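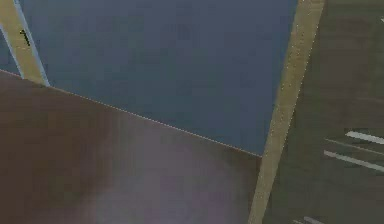
給湯器の交換、壁掛けか据置か(築古戸建て) 返信 9件

1 名前:yukagen
うちの給湯器がそろそろ限界っぽいので相談させてください。使って14年になるガスの据置型で、最近シャワーの途中で急にぬるくなります。エラー番号は11が出たり出なかったり。3人家族で、冬は追い焚きをかなり使います。
業者さんにはCilentの壁掛けを勧められたんですけど、Stustenの据置も同じくらいの値段で、正直決め手がないです。使っている方いますか?

2 名前:furo_mori
Stustenの据置を使ってます。お湯の立ち上がりは早いし、温度も安定してますよ〜。ただリモコンの声がでかい! 音量を一番下げても夜中は気になります(笑)
エラーが点火系なら、まず点検を頼んでみては? 部品交換だけで済むこともあるし。

3 名前:nuruyu88
>>2
14年使って部品交換はもったいないと思うなあ。うちは点火まわりを直した次の冬に基板が逝って、結局まるごと交換でした。修理代がまるまる無駄。替えるなら寒くなる前がいいです。10月を過ぎると工事の予約が全然取れなくなるので。

4 名前:furo_mori
>>3
それはそちらの場合でしょ。うちの実家は修理してからもう何年も元気に動いてますよ。まだ使えるものを年数だけで捨てるのはどうかなと。

5 名前:kamado_neko
横からすみません、うちはCilentの壁掛けです。設置場所がすっきりしたのは本当に良かった。ただ、古い家だと壁の補強が別料金になることがあるので、見積もりに入っているか聞いたほうがいいです。私は工事当日に言われて、えっ?となりました。
あと配管カバー。うちは付けなかったんですが、西日が当たる側の保温材がもうボロボロで、けちるんじゃなかったなと思ってます。

6 名前:yukagen
みなさんありがとうございます! 見積もりを見直したら、補強のことは一行も書いてなかったです……明日の朝いちで電話してみます。
ついでにもう一つ。Nistorという会社の延長保証を勧められていて、月2,678円だそうです。給湯器以外の水回りも込みらしいんですけど、これって高いですか?

7 名前:nuruyu88
高い! 一年で3万円を超えますよ。それを積み立てておけば、次の交換費用のかなりの足しになります。メーカーの延長保証を一括で払うタイプがないか聞いてみて。

8 名前:harunoyu
私は保証に入る派です。トイレと台所も見てもらえるなら、そこまで悪くない気がします。夜の11時に水が止まらなくなったとき、電話一本で来てもらえて本当に助かったので。まあ安くはないですけどね。
ただし出張費と部品代が別になっていないかは要確認。細かい字のほうに書いてあったりします。

9 名前:kamado_neko
機種の話に戻りますが、Harkadbyの壁掛けは候補に入ってないんですか? 妹の家がそれで、台所のリモコンの字が大きくて母にも好評です。追い焚きの音は少し高めかな。寝室の近くに付けるなら、どの機種でも向きは相談したほうがいいと思います。

10 名前:yukagen
電話しました。やっぱり補強は別料金で、しかも現地を見てからでないと金額が出せないとのこと。据置ならいまの土台をそのまま使えるそうなので、気持ちはだいぶStustenに傾いてます。furo_moriさん、リモコンの声って完全に消せたりしますか? 夫が夜勤明けで昼間に寝るので、そこだけ気になってます。
Nistorの保証はいったん断って、メーカーのほうの資料をもらうことにしました。Harkadbyも一応見積もりを頼んであるので、届いたらまた書きますね。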